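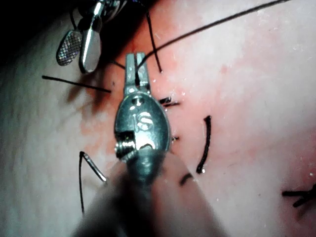

Suture thread passing between the jaws of a needle driver.

Day surgery to return to Wundemdale in September

2 min read

Wundemdale Hospital will start doing planned day surgery again in September, ending a long stretch in which local patients have had to travel to Tuvlow for even minor operations.

The health service confirmed that two theatres on the hospital's lower floor will reopen once work on the air handling and sterilising rooms is signed off. Emergency surgery will stay at Tuvlow, as will any operation that needs an overnight stay.

Hernia repairs, skin lesion removals, carpal tunnel releases and some gynaecology procedures will be on the first lists. Cataract surgery is expected to follow when a visiting eye team has been contracted. Children under five will still be treated at Tuvlow.

The theatres closed when the old ventilation plant failed an inspection. A patch-up was considered at the time and dropped on cost grounds, and the rooms were used for storage. Building firm Danko won the tender for the refit last year. It has replaced the ductwork, relaid the floors and moved the recovery bays closer to the theatre doors.

The health service said the first lists would be kept short while new staff settled in. It hopes to treat 100 patients by Christmas and to add more sessions in the new year if enough anaesthetists can be found. Nursing positions for the unit have been filled, apart from one recovery role that is being advertised again.

Patients already on the Tuvlow list who live in the Wundemdale postcode will get a letter asking if they want to move. They will not lose their place if they say no. Anyone who has already been given a date at Tuvlow should keep it unless the hospital phones to change it.

The closure has been a sore point in the district. A petition calling for the theatres to be reopened gathered 2000 signatures and was handed to the health service board last winter. Farming families in particular had complained about losing a full day to a trip for a procedure that takes less than an hour, and about having to find someone to drive them home afterwards.

Nela, the community transport service, will keep running its hospital bus to Tuvlow on the current timetable. It is also looking at a shorter run from the outlying towns to Wundemdale on surgery days. Bookings for that run are not open yet.

Parking at the hospital will be tight until the Danko site sheds are taken away. Visitors are asked to use the gravel area off the rear lane and leave the front spaces for patients being dropped off. Day surgery patients will check in at the side entrance from 7 am.

The hospital will open the refitted area to the public for one morning before the first list. The time will be posted at the front desk and in the library window.

Comments

gravelroad: About time. Had my hand done in Tuvlow and spent longer in the car than in the hospital.

Maple_St: Good news, but will there be a pre-op clinic here as well? If you still have to go to Tuvlow for the check beforehand it's only half the trip saved.

hillside_ute: The rear lane floods. Someone should look at that before they send everybody around the back.

twocolourcat: I signed the petition at the bakery. Glad it went somewhere.

Maple_St: Rang them. Pre-op checks will be by phone for most people.

Related

Tuvlow maternity ward gets new birthing rooms
Nela seeks more drivers for weekday runs
Flu shots: where to get yours in Wundemdale
Rear lane drainage works pushed back again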